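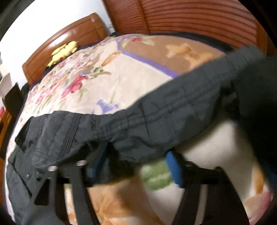 Pikachu rests against the headboard

Tingling feet at night and a B12 of 162, how long until it gets better?

Hi all, longtime reader of the nerve and numbness threads, first time asking anything. Since last October I've had this buzzing, fizzy feeling in both feet. It started in the toes and it's now up to the arches. During the day I can mostly ignore it if I'm busy, but the second I lie down it's like somebody flips a switch. Sheets touching my toes drive me up the wall. I've slept in socks, without socks, with my feet hanging off the end, you name it.

I went to the Rornitz clinic thinking they'd tell me it was my shoes (I'm on my feet all day at work), and instead they ran a bunch of blood tests. Sugar was fine, thyroid was fine, B12 came back at 162, and the doctor said that was low enough to treat. I'm getting shots now, weekly to begin with and then they'll space them out. I've had a few so far. I do feel less wiped out in the afternoons, but my feet are the same, and last week I'd swear they were worse!

So my questions are: did anyone else get worse before they got better? How long did it take for the tingling to quit? And did you ask to see a neurologist or just wait it out? The closest one that takes my insurance is in Canolitz, nearly 100 miles each way, and I'd rather not burn a vacation day if all they're going to say is "keep taking the shots." Also I take heartburn pills and have for years, no clue if that matters.

Thanks in advance, I read these at two in the morning when I can't sleep so any reply will be appreciated.

Answer 1 (marked helpful by the asker)

Oh boy, do I remember the sheets thing. I had the same deal a few years back, both feet and then my fingertips too, and I couldn't button a shirt without looking at it.

For me, yes, it got weirder before it got better. About a month into the shots my feet went from numb and fizzy to sort of hot and prickly, and I called the nurse in a panic. She said some people notice that while things are healing but she still had me come in so they could check my reflexes and watch me walk, so please do call yours and tell them it changed. Don't just take my word for it. The energy came back first, then my hands, and the feet were dead last. I'd say three months before I noticed I'd gone a whole evening without thinking about them, and a good bit longer until they were mostly normal. I still have one toe that's kind of dull.

Do mention the heartburn pills! Mine asked about those right away, and about metformin, and whether I ate meat. Don't quit them on your own, just make sure it's on the list. And ask if they're going to test for the antibody thing (intrinsic factor, I think it's called), as that decides whether you need shots for life. I do, it's fine, I do my own now at the kitchen table.

For the nights, what helped me was cool water on the feet before bed and a cardboard box under the covers at the bottom to hold the blanket up. Ugly but it worked.

On the neurologist, I went once. He poked my feet with a pin and a tuning fork and said to carry on. But I was already improving by then. If you get any trouble with balance, or weakness, or bathroom problems, don't sit around deciding about vacation days, call the same day.

Answer 2

Mine is 807 now and my feet still tingle so its not always the B12. Turned out I had a back problem as well. Get everything checked.

Answer 3

I'm out past Griltasville so I know that drive to Canolitz, and I don't blame you. Ask the front desk at Rornitz if they'll set up a video visit first. They did it for my husband and the neurologist only had him come in for the nerve test afterward, so it was one trip and not two. The nerve test isn't fun, little zaps up the leg, but it's quick. Wear loose pants and skip the lotion that morning.

Can't help on the shots, he was on tablets. Hope you get some sleep.

Related questions
Burning feet but normal blood sugar
Can I give myself B12 shots at home?
What to wear for a nerve conduction test
Numb fingertips when I wake up
Socks or no socks for neuropathy?
Getting a ride to Canolitz for appointments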